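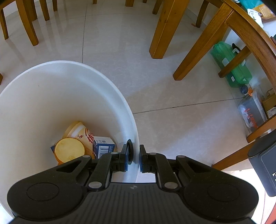 Levain et grosses fournées : votre bac de pointage ?

mamiefarine
Bonsoir à tous ! Je me remets au pain pour toute la tribu (on sera 11 à table à la Toussaint, et ça mange, croyez-moi) et je cherche un grand bac blanc en plastique pour laisser pousser la pâte. Jusqu'ici je faisais ça dans deux saladiers, avec un torchon par-dessus, comme ma mère. Vous prenez quoi, vous ? Et quelle hydratation pour une pâte qu'on laisse la nuit au frais ?

Skililico
Bonsoir mamiefarine, et bienvenue par ici ! Moi je pars sur 800 g de farine T80, 100 g de levain bien vif, et je laisse en bac toute la nuit au cellier. Un bac rond, toujours : on racle bien mieux les bords, et les rabats se font tout seuls en tournant autour.

Stallside
Ah, je ne suis pas du tout d'accord, pardon ! Le rond prend une place folle au frigo. J'ai un rectangulaire depuis avril et je ne reviendrais en arrière pour rien au monde. Et puis le cellier toute la nuit, ça dépend drôlement de la saison... chez moi en été ça finirait en soupe.

Skililico
En été je mets moitié moins de levain, voilà tout. Mais pour le frigo je te l'accorde, le mien est grand.

Kamonchanok Petchrat
Bonjour, je fais aussi mes brioches dans un bac rond et j'en suis très contente. Petit conseil : un morceau d'adhésif sur la paroi au niveau de la pâte au départ, comme ça on suit la pousse sans se raconter d'histoires. Le torchon, par contre, j'ai arrêté, ça croûte.

mamiefarine
Oh, merci pour l'adhésif, j'adopte ! Le torchon, je le garde, un peu humide, on ne se refait pas. Stallside, tu as quoi comme couvercle sur ton rectangulaire ?

Stallside
Celui d'origine, juste posé. Jamais clipsé !

Contact | © Forum Drasley | Haut de page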